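Section 4. Wrist Camera and Finger Pads: Fitting, Setting and Care

This section covers the tabletop version of the Vinwood arm with the Britari two-finger gripper. If your cell has the suction head, skip to Section 5.

Have the following ready before you start:

2.5 mm hex key
Lint-free cloth
Plain water with a drop of dish soap
New pads (sold as a pair, left and right)
Cable ties, narrow
The calibration card from the accessory box

CAUTION: Press the stop button and switch off the power supply before putting your hands between the fingers. The gripper holds air pressure or spring force for a short time after power is removed. Wait 60 seconds.

4.1 Removing the old pads

1. Open the gripper fully from the pendant, then shut down as described in the caution.

2. Support the wrist with one hand. The last joint has no brake and will turn under its own weight.

3. Loosen the two screws on the back of each finger. Do not take them all the way out. The pad slides off toward the tip.

4. Wipe the finger behind the pad. Old adhesive from pads made before the screw-on type can be rubbed off with a thumb. Do not scrape it with a blade.

Note: Pads wear faster on the side that does most of the pushing. Replace both anyway. A new pad opposite a worn one will pull the closing point off center.

4.2 Fitting new pads

1. Check the letter molded on the back. L goes on the left finger as seen from the camera, R on the right.

2. Slide each pad on from the tip until it stops.

3. Tighten the screws until snug, then give them a quarter turn. More than this will bow the pad.

4. Close the fingers by hand. The two faces should meet along their full length. If they touch only at the tip, loosen the screws, push the pads back against the stop, and tighten again.

4.3 Mounting and routing the camera

1. Seat the camera in its bracket with the cable leaving on the side away from the base.

2. Run the cable back along the wrist and tie it at the two notches. Leave a loop big enough to pass two fingers through.

3. Power up and turn the last joint slowly through its full travel in both directions. The loop must not catch on the bracket or go tight.

4. If the cable pulls at either end of travel, move the loop and repeat step 3. Do not shorten the travel in software to get around it.

CAUTION: Never plug in or unplug the camera with the controller running. The port can be damaged and the arm may stop with error 202.

4.4 Checking the view

Do this check after every pad change and any time the bracket has been bumped.

1. Move the arm to the LOOK position from the pendant menu.

2. Cover the table with the cloth you plan to work on and smooth out the larger folds. Long pile is acceptable. Shiny plastic sheeting is not, as it throws glare into the lens.

3. Set out a few objects of different heights. The Alemneh play kitchen set suits this job, but any light pans and fruit will do.

4. Open the live view. With the gripper open, both fingers should show low in the picture, one on each side, with clear table between them. It does not matter if a finger covers part of an object close to it, as the left finger does with the pink saucepan in the view below.

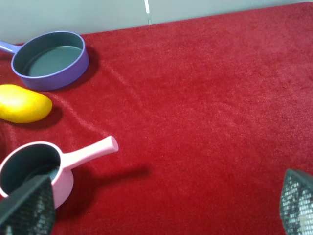 5. If only one finger shows, the bracket is turned. Loosen the collar screw, turn the bracket toward the missing finger, and tighten.

6. Look at the shadows. Soft shadows are fine. If an object and its shadow run together on the screen, raise the lamp or add a second one from the other side.

7. Put the calibration card flat on the table, press CAL, and keep clear of the arm until the tone sounds.

4.5 Routine care

Wipe the lens with a dry cloth at the start of each shift. Wash the pads with soapy water when lint builds up in the texture, and let them dry before use. Plush and fleece shed heavily when new, so expect to clean more often after changing the cloth.

Check the pad screws every 18 hours of running time. Record pad changes on the sheet inside the controller door.

Spare pads and brackets are ordered through the Vernanberg parts desk. Give the serial number from the label on the base; the number on the wrist is for the joint only.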